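Call for Participants: Household Hearing and Daily Listening Study

The Lundura Center for Hearing and Communication invites adults living in the Flondavon area to take part in a study of everyday listening at home. The study examines how people with mild or moderate hearing loss follow conversation in ordinary rooms, including kitchens, dining areas and shared living spaces, and how their experience compares with the results of a standard hearing test.

Enrollment is open now and will close at the end of May. Applications received after that time will be kept on file for the second phase of the study, provided the applicant gives written permission.

Background

Most hearing tests are given in a quiet booth. They measure how softly a tone or a word can be played before the listener can no longer detect it. People seldom listen under such conditions in daily life. A running faucet, a television in the next room or a hard floor can make a familiar voice difficult to follow, and two people with the same test result may report very different levels of effort by the end of the day.

The Center has carried out booth-based testing for many years. The present study extends that work into the home. Its findings will be used to prepare new guidance for audiologists and to revise the printed materials given to patients after a first appointment.

Who May Apply

Applicants must be 19 years of age or older and must have lived at their present address for at least six months. They must share a meal or a regular conversation at home with at least one other person on most days of the week. Applicants may use hearing aids, but those who do must have worn the same pair for three months or longer.

Persons who have had ear surgery within the past year, or who are being treated for sudden hearing loss, are not eligible at this time. Applicants who are unsure of their status should contact the study office before completing the form. 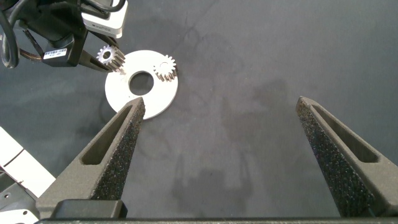 Participation lasts 10 weeks. Each participant will attend a first visit at the Center, which includes a hearing test, a short interview and instruction in keeping the listening diary. The visit takes two hours. Evening appointments are offered on Wednesday until 7:30 p.m. for those who work during the day.

During the weeks that follow, participants will complete a diary entry on four days of each week. An entry asks where a conversation took place, who was speaking, what other sounds were present and how tiring the conversation was. Most entries can be completed in a few minutes. The diary is available on paper or through a secure web page, and participants may change from one to the other at any time.

A closing visit will repeat the hearing test and review the diary with a member of the research staff. Household members are welcome at this visit but are not required to attend.

Compensation

Participants who complete the study will receive $900, paid in three parts. Those who withdraw early will be paid for each part already completed. Parking at the Ofori Building is free for study visits, and bus fare will be refunded on request.

Privacy and Consent

No conversation will be recorded in any participant's home. Diary entries and test results are stored under a study number, and names are held separately in a locked file. Participation is voluntary. A decision not to take part, or to leave the study, will have no effect on care received at the Center.

How to Apply

Application forms may be picked up at the front desk of the Ofori Building or requested by telephone at extension 3366. Completed forms should be addressed to Ama Akolgo, Study Coordinator, and may be returned by mail or in person. Large-print forms and sign language interpreters are available upon request. The study office will reply to every applicant in writing.

Related notices
Irkach Branch Clinic: Changes to Walk-In Hours
Part-Time Clinical Assistant, Audiology
Caring for Your Hearing Aids: Evening Class
Readers Needed for Speech Recording Project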